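August, 14:10. Rovum hand, cloth pick trials, run 232

Right hand stopped closing on command during the yellow cloth task. The arm reached the pick pose with no error. Fingers got the close command, moved partway and held. Controller logged a position error on the index channel 21 ms later, then dropped torque on the whole hand. E-stop not used. Arm parked above the cloth by hand controller.

Same fault as run 100, which Caroline put down to the Seltbridge connector. Connector was reseated after that run and checks fine now, so I don't believe that explanation any more.

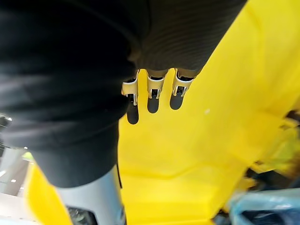 Wrist camera, fingers over the cloth. Metal joints at the finger bases visible below the ribbed cover.

With power off I moved each finger through its range. Index drags near the end of travel. With the cover rolled back the drag is gone. Put the cover back, drag returns. Current guess is the cover edge getting into the hinge. Position error limit is 3000 counts and the drag alone could reach it.

Not explained: why one channel faulting drops torque on all of them. Fine over cloth, bad if the hand is holding something heavy. Asked Sorcha MacLeish to check the Akande firmware settings for this.

To do: trim the cover, repeat at half speed, log current on all channels. No lifting tests until the torque question is answered.

S.M. and C. Biwott to read before next run.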